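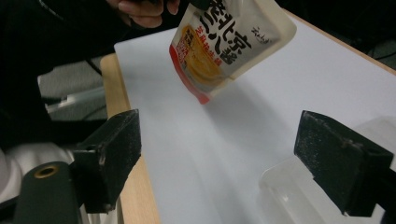
El fallo apareció en el ciclo 445. «La pinza cerró sin fuerza y el controlador dio el agarre por bueno», explica Binta Wike, responsable de ensayos en Dretau. El umbral de par estaba en 85, heredado de las cajas rígidas; con envases flexibles, la lectura no distinguía entre bolsa y vacío.

Grigoris Gkikas revisó los registros – hasta 529 ciclos – y encontró 3 falsos positivos más. «Paramos la serie en enero. Sin segunda señal de contacto no se reanuda».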